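Zunlow: a word list for fabric care labels

Hello, and thanks for stopping by. Zunlow is a plain list of the things people write on care labels, gathered because I sew for a hobby and got fed up with guessing. I typed up every label I could get my hands on, starting with my own airing cupboard and then (with permission!) my aunt's, and it grew from there.

There are 3811 rows at the moment, one per label. Each row has the wording exactly as printed, my tidied version, the language, and the fibre mix if the label gave one. Spelling mistakes on the label stay in the first column, so please don't send me fixes for "tumbel dry". I know, I love it too.

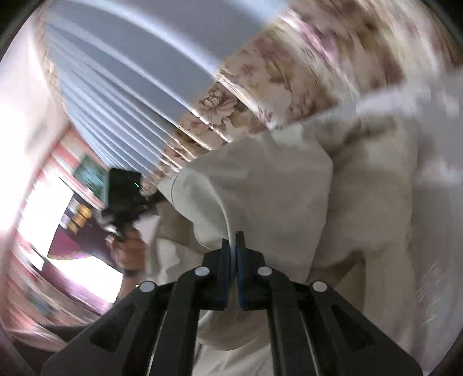 Languages are a bit lopsided. Most rows are English, with German and French a long way behind, and 139 are in Thai, all of them checked by Oranuch Inthanon, who also talked me out of a very silly way of sorting them.

Files: labels.csv is the whole lot, symbols.csv matches each washing symbol to a short name, and notes.txt is me grumbling about bleach triangles. Everything is UTF-8. If your spreadsheet turns the Thai into question marks, import the file instead of double-clicking it.

Known gaps: hardly any wool, no shoes, and 10 rows where the fibre percentages don't add up to a hundred. I've left those alone and put a "y" in the odd column.

Use it for whatever you like. New labels are welcome, typed out please, and I usually add them in October.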